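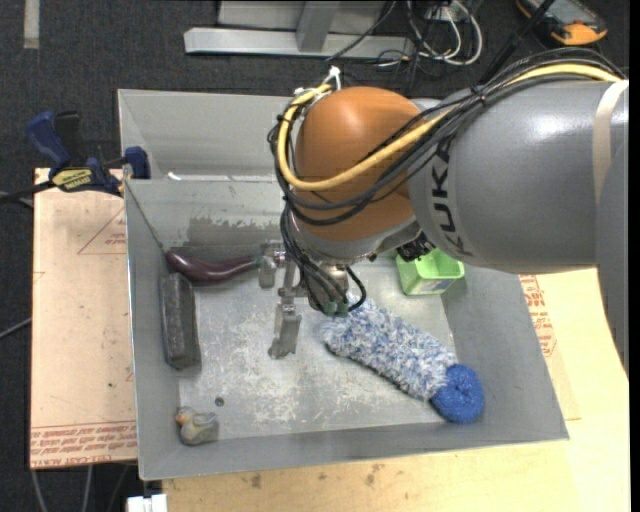
Grasp planner rejects every candidate near the bin walls after hand-eye recalibration

Posted in Motion Planning / Bin Picking

Réka Lakatos
We run a KUKA arm with a two-finger parallel gripper over a sheet metal bin with sloped sides. Items are mixed: a foam-like block, a fuzzy duster-like tube, a scrubber pad, small toys, a translucent green container. The pipeline is depth camera, Flerivix for segmentation, our own antipodal sampler, then Kiltow for collision checking and trajectory generation.

I redid the hand-eye calibration in January. Since then, anything in the middle of the bin plans fine, but objects lying against a wall get zero valid grasps. On the last logged cycle the sampler produced 2,161 candidates. Kiltow kept 77, all of them on the object nearest the center. The rejection reason in the log is always the same:

state_invalid: finger_left <-> bin_static

The bin is a fixed mesh in the planning world. Collision padding is at the default. I have tried raising the planning timeout and switching to a different IK solver, with no change. Calibration residuals look normal to me. What should I check next?

kiltow_user_53
Have you tried reinstalling the planner? We had invalid states everywhere after an update and a clean build fixed it. Also make sure the URDF is the right one.

Flamero
The timeout and the IK solver won't matter. The candidates fail a state check at the grasp pose, before any path search runs. You have two descriptions of the same bin, one from CAD and one from the camera, and they probably no longer agree.

Before January the bin mesh pose was likely tuned by eye against the old camera transform. Both carried the same error, so they canceled. The new transform is better, and the mesh is now wrong relative to it.

Check in this order:

1. Publish the point cloud and the bin mesh in the robot base frame and look along one wall. If the cloud of the wall sits inside or outside the mesh by a constant offset, that is your problem.
2. Touch off three points on the bin rim with a known TCP and fit the bin pose from those. Do not use the camera for this step, or you will bake its error in again.
3. Print the padding value the planner loads at run time. In Kiltow the padding applies to both bodies, so 2 mm in the config takes 4 mm of clearance out of every finger-wall pair.
4. Look at the mesh itself. If your sloped walls were imported as a convex hull, the whole interior is solid and you would get nothing at all, so that is not your case. If they were imported as boxes, the lower part of each slope is either missing or too thick.

A residual only tells you the calibration samples agree with each other. It says nothing about where the bin is.

Illés
Agree with the above. One addition: check whether your cable bundle is modeled as a collision body on the wrist. Ours was a fat cylinder and it killed steep approaches near the walls. Different log line from yours, but it will be the next thing you hit once the mesh is fixed.

Also let the sampler propose tilted approaches. With vertical only, the outer finger has to fit between the object and the slope, and for a block lying along the wall there may be no such pose.

Réka Lakatos
Step 1 showed it: constant offset on the left wall, cloud inside the mesh. Refit the bin pose from touch-off points and I now get valid grasps on the block and on the purple toy at the back. Padding was also being applied twice, as described. The wrist cables are not in our model at all, so I will add them as two capsules and retest. Leaving this open until I have numbers with tilted approaches enabled.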